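Sorting the band drawer

Posted September 18, 2019 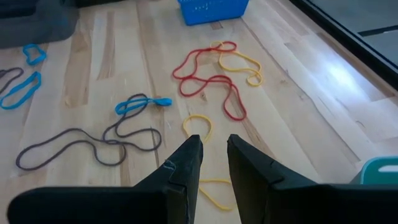 Red, yellow, blue and dark gray, on the table.

I have been meaning to clear out the drawer next to the stove since January. It is the drawer where string, twist ties, bread clips, dead pens and every stretchy loop that comes into the house end up. Last week it stopped closing, so I emptied it.

Most of it was easy. The pens got tested on the back of an envelope and all but two went in the trash. The twist ties I cut down to a small bundle. I had three rolls of tape that had come to their last few inches and I finished one of them off wrapping a parcel. What took the time was the bands.

I use a lot of them. I close bags of rice and lentils with them, I hold seed packets together, I keep the lids on two old containers that no longer snap shut, and I roll up paper patterns for sewing. Over the years I have bought them in bags, saved them off vegetables, and been given a tub by my sister-in-law when her office moved. I have never sorted them. When I needed one I reached in and took whatever came up, and a good part of the time it was the wrong length or it broke.

The tub from the office said 800 on the lid, but it was well used by the time I got it. The last bag I bought myself was a 100 count from Curkov, the hardware store on our side of town. Between those and the saved ones there was more than I wanted to deal with in one go, so I took a handful at a time to the table and worked through it over a few evenings.

The first thing I did was a stretch test. I pull each one out to about double and look at it in good light. If there are little cracks across it, it goes. If it feels sticky, it goes. If it comes back slowly or stays a bit longer than it was, it also goes, even when it looks fine. I was keeping those for years on the theory that they were good enough for something. They are the ones that let go in the pantry and leave you with lentils on the shelf.

The old tan ones from the office did badly. I think heat is the main reason. The drawer is right beside the oven and warms up whenever I bake. I have read that light and heat both dry rubber out, and what I threw away matches that. The ones from the very back, closest to the oven side, were the worst, and several had stuck to the bottom of the drawer. I got those off with warm water, dish soap and an old plastic card. There are still a few marks on the wood.

The colored ones held up better, but they are also newer. They are a nuisance to sort in a different way. They are long and thin and they cross over each other as soon as you put them down, so you pick up a red one and a yellow one comes along with it. I tried shaking a handful out over the table and that helped a little. Pulling at the heap made it worse. The way that worked for me was to spread them flat, find one that lay on top of the others, lift it off, and go on to the next. It is slow, but you don't end up with knots.

Yellow is the easiest color to lose track of on a pale wood table. The dark gray ones stand out well. I would use a dark tray or a towel if I were starting over.

At first I was going to sort by color, and I did that for one whole evening. It looked nice. Then I went to close a bag of flour and realized color told me nothing I needed to know, as the bag I buy has different lengths in the same color. So I put them all back together and started again by size. I now have short, medium and long. Short is for seed packets and pens. Medium is for food bags. Long is for patterns and rolled paper, and for the two containers with bad lids.

For storage I looked at a drawer insert by Pomard that I had seen in a store. It had 13 compartments, which is more than I have any use for, and it was an inch too wide for the drawer. I used three jam jars with lids. They are in the hall cupboard, where it is cool and dark, and I put a spoonful of talc in each and shook it. My mother did that with the bands she kept for canning and hers lasted a long time. I don't know if plain cornstarch would do the same. I may try it in one jar.

A few other things from the week:

The string is now wound on pieces of cardboard with a notch cut in the side to hold the end. The cardboard came from a cereal box. I labeled them cotton and jute, though you can tell by looking.

The bread clips I kept. I write on them with a marker and put them on the cords behind the desk so I know which plug is which.

I found the spare key to the bike lock, which I had replaced last year. I also found a refund slip from Bikance that is long past being any good to me.

The drawer itself I washed, left open overnight and lined with brown paper. It now holds the scissors, the good tape, the string and one small dish with the handful of medium bands I expect to use in a week or so. When the dish runs low I fill it from the jar. I don't mind if those few dry out.

My neighbor asked for some of the short ones for her son's school project and I gave her as many as she wanted. There are still plenty.

Next is the shelf above it, with the bags and the foil. I have not looked behind the foil yet.

Souad Ghoneim

Filed under: kitchen, drawers, storage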